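Plunex sucht eine Redaktionskraft für Gebrauchsanleitungen (m/w/d), Teilzeit

20 Stunden pro Woche, Eintritt ab März, Arbeitsort Kenier, nach der Einarbeitung auch zu Hause

Sie haben schon einmal eine Gebrauchsanleitung zu Ende gelesen. Freiwillig. Vielleicht haben Sie dabei einen Bleistift in der Hand gehabt und am Rand »welcher Deckel?« notiert. Dann möchten wir Sie gern kennenlernen, denn von Ihrer Sorte gibt es wenige, und die meisten davon arbeiten bereits bei uns.

Plunex ist ein Redaktionsbüro mit sechs Leuten und einer Zimmerpflanze, deren Pflegehinweise wir leider verlegt haben. Wir schreiben und überarbeiten Anleitungen für Haushaltsgeräte, Gartenwerkzeug und gelegentlich für Möbel, nach denen sich alle Beteiligten kurz ausruhen müssen. Unsere Auftraggeber liefern uns Rohtexte, Konstruktionszeichnungen und den Satz »Das erklärt sich eigentlich von selbst«. Unser Geld verdienen wir mit der Lücke dazwischen.

Was Sie bei uns tun

Sie lesen Rohtexte und finden heraus, was gemeint war. Das dauert manchmal eine halbe Stunde und manchmal bis zum Rückruf aus der Entwicklungsabteilung.

Sie zerlegen Sätze mit mehr als 30 Wörtern in mehrere Sätze mit je einem Verb. Die übrig gebliebenen Substantive auf -ung dürfen Sie behalten.

Sie pflegen unsere Begriffsdatenbank Jesent. Dort ist festgelegt, dass ein Drehknopf ein Drehknopf ist und auf der nächsten Seite weder Regler noch Wählschalter noch Bedienelement heißt. Die Datenbank ist älter als unser Mietvertrag und hat eine Suchfunktion, an die man sich gewöhnt.

Sie sortieren Sicherheitshinweise nach Dringlichkeit. »Nicht in Wasser tauchen« gehört nach vorn, der Dank für den Kauf dieses Qualitätsprodukts gehört nach unserer Überzeugung in eine Schublade, aber da sind wir bisher überstimmt worden.

Sie telefonieren. Leider. Wer wissen will, ob die Krümelschublade vor oder nach dem Abkühlen herausgezogen wird, muss jemanden fragen, und dieser Jemand sitzt grundsätzlich in einer Besprechung.

Was Sie mitbringen

Sehr sicheres Deutsch, auch bei Kommas vor »zu«. Englisch so weit, dass Sie eine schlechte Übersetzung am Geruch erkennen. Ein abgeschlossenes Studium ist uns recht, eine Ausbildung ebenso; in unserem Büro sitzen Leute aus der Germanistik, der Elektrotechnik und einer Bäckerei. Erfahrung in der Technischen Redaktion hilft, ist aber keine Bedingung. Geduld ist eine.

Nicht nötig sind: Leidenschaft, Hands-on-Mentalität, die Bereitschaft, über sich hinauszuwachsen. Es reicht, wenn Sie am Vormittag in normaler Größe erscheinen.

Was wir bieten

Einen unbefristeten Vertrag nach der Probezeit, 30 Tage Urlaub auf Basis einer vollen Woche, feste Ansprechpartner und Bezahlung für jede Stunde, die Sie arbeiten. Einen Zuschuss zur Fahrkarte. Einen höhenverstellbaren Schreibtisch, der seit seiner Lieferung auf derselben Höhe steht — die Anleitung war nicht von uns. Kein Tischfußball. Kaffee ja, Obst auch, und wer mittags etwas überbacken möchte, braucht dafür keinen Antrag.

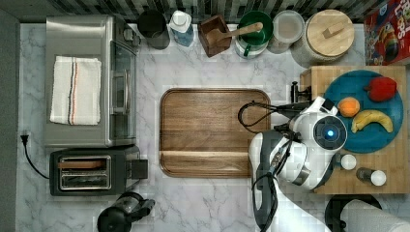
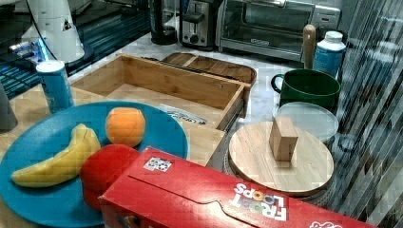

Zur Arbeitszeit: Die 20 Stunden verteilen Sie nach Absprache, zwischen 10 und 14 Uhr sollten Sie an Ihren Arbeitstagen erreichbar sein. Abends ist bei uns Feierabend. Die wenigen Notfälle in der Geschichte des Büros betrafen einen Rasenmäher und einen vertauschten Schaltplan, und beide ließen sich am nächsten Morgen klären.

So bewerben Sie sich

Schicken Sie uns einen Lebenslauf und statt eines Anschreibens eine Arbeitsprobe: Erklären Sie auf höchstens 2 Seiten, wie man ein Spannbettlaken zusammenlegt. Ohne Abbildungen. Wir legen dann nach Ihrem Text ein Laken zusammen und sehen, wie weit wir kommen. Eine vollständige Lösung erwarten wir nicht, wohl aber eine klare Reihenfolge und dieselbe Bezeichnung für dieselbe Ecke.

Bitte senden Sie alles als eine einzige PDF-Datei über das Formular auf unserer Karriereseite, Kennwort »Rana«. So heißt das Projekt, in dem Sie anfangen würden, eine Anleitungsreihe für Küchenkleingeräte. Bewerbungen auf Papier nehmen wir ebenfalls an und schicken sie zurück, wenn ein Umschlag beiliegt. Ein Foto brauchen wir nicht, Ihr Geburtsdatum auch nicht. Eine Eingangsbestätigung kommt automatisch, eine Antwort von einem Menschen etwas später. Gehaltsfragen beantworten wir vorab am Telefon.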